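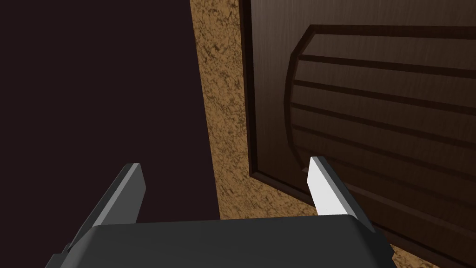
I caught Vasiliki Koutsoukos at her desk in Modham, halfway through a batch of simulated kitchen runs for Janus — she kept driving the arm while we talked!

"I did 41 yesterday and binned two," she told me. "I'd dithered, and I don't want it learning my dithering."

The goal is 1000 by July. Does she get bored? "Cupboard doors, yes," she laughed. "I change the start position a bit each go, and I put the cricket on."

Contact us | © 2021 Andamero | Back to top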